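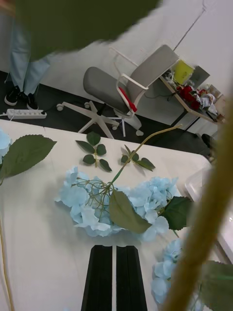

Forum Décoration florale > Fleurs artificielles > Montage et entretien

Sujet : Hortensias bleu pâle, tiges trop longues pour un vase bas

Skamdale
Posté le 9/8/19
Bonjour. J'ai étalé mes hortensias artificiels sur la table blanche avant montage. Têtes bleu poudre, tiges vertes longues et fines, feuilles vertes dont certaines à bord dentelé. Vase cylindrique bas, col étroit. Deux questions :
– couper les tiges ou les replier dans le vase ?
– retirer les petits groupes de folioles le long de la tige, ou les garder ?

endent_12
Couper. Une tige repliée fait ressort et la tête remonte au bout de quelques jours. Pince coupante latérale, pas de sécateur : l'âme en fil d'acier marque la lame. Longueur utile = hauteur du vase + 12 cm pour une tête de ce volume.

Dinsa
Pas d'accord. Une tige coupée ne resservira plus dans un vase haut. Je replie en U sur 7 cm, pli fait à la pince plate, et je bloque avec du gravier. Aucun mouvement depuis janvier.

endent_12
Avec un col étroit, un U par tige, ça ne passe pas. Vous avez quel diamètre ?

Dinsa
Col large chez moi, c'est exact. Pour un col étroit, je n'ai pas essayé.

Tatsuya Higuchi
Pour les feuilles : vérifier d'abord si elles sont emboîtées ou moulées. Emboîtées, elles coulissent vers le haut de la tige et on les remonte sous la fleur. Moulées, on coupe au ras tout ce qui se trouve sous le niveau du col. Garder les grandes feuilles dentelées pour le pourtour, elles masquent le bord du vase.
Les têtes s'ouvrent à la main, en écartant les pédicelles un par un depuis le centre. Ne pas tirer sur les pétales.

Skamdale
Merci. Chez moi les feuilles sont emboîtées, je les remonte. Et pour le calage, mousse sèche ou gravier ?

Tatsuya Higuchi
Mousse sèche si le vase est opaque. Une Vastudura réf. 2074 se taille au couteau et tient sans colle.

Dinsa
Gravier. La mousse s'effrite dès qu'on repique une tige au même endroit, et un vase bas avec de grosses têtes a besoin de lest.

endent_12
Les deux : 2 cm de gravier au fond, mousse par-dessus.

Skamdale
Vase opaque, je pars sur gravier + mousse. Je coupe une seule tige pour commencer.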